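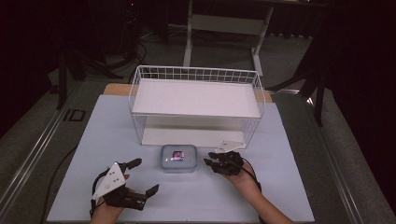
Darius Bălan keeps his leftovers in a different place from the rest of us. "On the counter, on the rack, until I've decided," he told me when I came by on a Friday, already steering me away from the fridge. "If it goes straight in there it's gone till May."

The rack is a two-tier wire thing, white, with a little railing along the top, and I have to say I wanted one by the time I'd finished my coffee. He uses the top for small lidded boxes and the lower shelf for whatever is flat. "People stack up and up," he said. "Then you want the one at the bottom, always the one at the bottom!"

He moved into the place in Ulwood with 568 square feet and a kitchen he calls "a hallway with a sink." The first month he bought matching containers from a shop called Kultness (a big set, long since split up) and hated them. "I couldn't tell rice from buttons." Now he likes a frosted lid with a picture stuck on it. His sister Costache-side, as he puts it, picks the stickers.

Does he ever just shove everything in a drawer? He laughed for a good while at that one. "Sure. Second drawer down. Don't open it."

I opened it, of course. Rubber bands, a tape measure, 200 paper napkins still in their wrapper, and one lid that fits none of his boxes. He's keeping the lid.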